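Sérgio Paiva

Right, thread on moving a sourdough starter between countries, as three of you have asked and I keep typing the same reply

Do NOT put it in a sealed jar in your hold bag. Parvathi did this with hers. Lid went, jumper went, whole bag smelt of beer til June

Dry it instead. Spread it thin on baking paper, leave it out overnight, longer if your kitchen is cold. Mine took 2 days. Should snap when you bend it

Crumble it up, paper envelope, write on it what it is. Mine says FLOUR in big letters and the customs man at the other end just waved me on
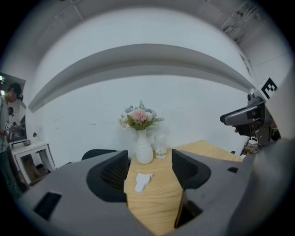 Wusach, 21 January 2018

Woke mine up this morning. Spoon of flakes, spoon of lukewarm water, wait till it goes soft, then flour. Rye if you can get it. The shop here only had white so white it was

First feed, nothing. Second feed, a few bubbles and a smell like old apples. Dont chuck it at this stage!! Everyone chucks it at this stage

Tap water is very hard here, kettle's already furry. Letting a jug stand overnight before I use it, Thenmozhi swears by this, I have my doubts

Someone asked about amounts. For a loaf I do 300g flour to start with, small loaf, no great loss if it's a brick. Go bigger when the starter doubles between feeds

Oven in the flat has no numbers on the dial, only a flame and a bigger flame. Using the bigger flame

Arūnas says I could of just asked the bakery by the station for a bit of theirs. Yes. Fine. But this one is 16 years old and I'm not starting again

Will post the loaf if it's fit to be seen. Off to find a tin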